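Bedside table, second pass

20th April

The first version of this post dealt with the drawer. It went badly enough that I gave up on the drawer as a storage system and moved everything I use daily to the top. The top is small, so it needed a layout.

The requirements were simple. Anything needed between lights out and getting up must be reachable from the pillow without sitting up. Anything not needed in that period must go elsewhere. Applied strictly, the second rule removed two books, a dead torch, a tube of Vomach hand cream that had separated, and a tin of buttons I had been moving from room to room since September.

What stayed falls into two groups, flat and upright. Upright items go to the back, against the wall, where a sleepy hand is less likely to knock them over. Flat items go to the front. I had this the wrong way round before, with the glass at the front edge, and lost a Partanen tumbler to it.

Paper napkins are the awkward case. They are flat, but they do not stay flat. A pack opened and put straight on the table creeps outwards over a week until it occupies twice its footprint. The fix is to separate the pack into thin stacks, square each one against the table top, and put them back together with all the folds on the same side. It takes four minutes. I keep 22 on the table and the rest in the wardrobe, as a taller stack leans.

Hair ties are the opposite problem. They take up no room at all and so they end up everywhere. I used to keep them round the bedpost. They now go in the divided box, one section for ties and one for clips, and I check each tie for stretch before it goes in. The test is to hold it between both hands, pull once and let it relax. If it does not return to its original size it goes in the bin.

Charging cables get loose coils. I used to wrap them tightly and fasten them with a clip, and I replaced a Dostton cable twice before I accepted that the bend next to the connector was the weak point. A loose coil looks less tidy and I have stopped minding.

Napkins and a hair tie, with the divided box behind:
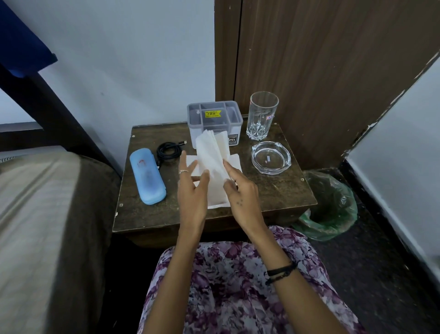
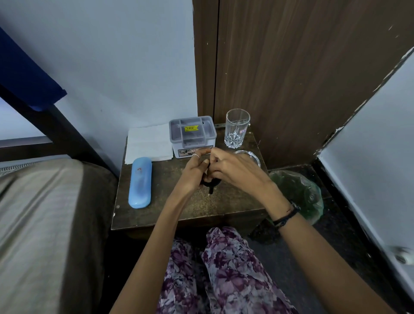
The box question deserves a paragraph, as I spent too long on it. I measured three before choosing. A deep box hides small things under other small things, and a box without fixed dividers turns into a deep box within a fortnight. The Stoma one I had been using was a single open tray with a lip, and everything slid to one end whenever the table was moved for sweeping. Fixed compartments solve this at the cost of flexibility. Anything longer than a compartment needs another home, and for now that means lying it on the table top.

The surface itself still needs attention. I have a quantity of dark wax left over from the shelf and will try it on a corner first. The old post on shelf wax (number 596 in the archive) has the drying times, though I would now leave it overnight whatever the tin says.

Remaining jobs: wax, felt pads for the feet, and a decision about the drawer, which still sticks at the left runner and contains mostly receipts.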